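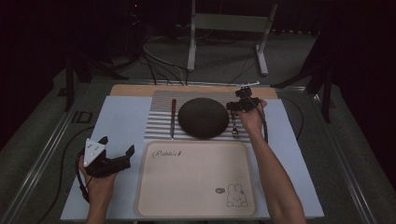 Staff kitchen check, Irngate building - September
Checked by: Humaira Cheema

1. Exits and walkways. OK. Both doors open fully.

2. Fire extinguisher. Tag in date, pin in place. The bracket is loose on one side - ask Malik to refit it.

3. Outlets near the sink. One of three did not trip on test. Taped over, work order sent to Clestport.

4. Knives. Not OK. Knives go back in the block after use, blade down. They should not be left on a table or under other items.

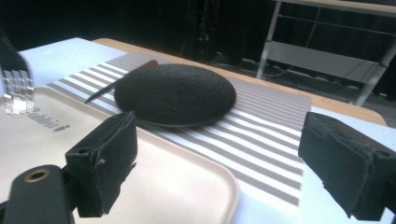

5. Refrigerator. 39 F at 10 a.m. Door seal is split at the bottom corner.

6. Microwave. 700 watt unit, cord fine. Inside needs cleaning.

7. First aid box. Short on burn gel and small bandages. Reorder from Fledero.

Recheck items 3 and 4 in roughly 2 weeks.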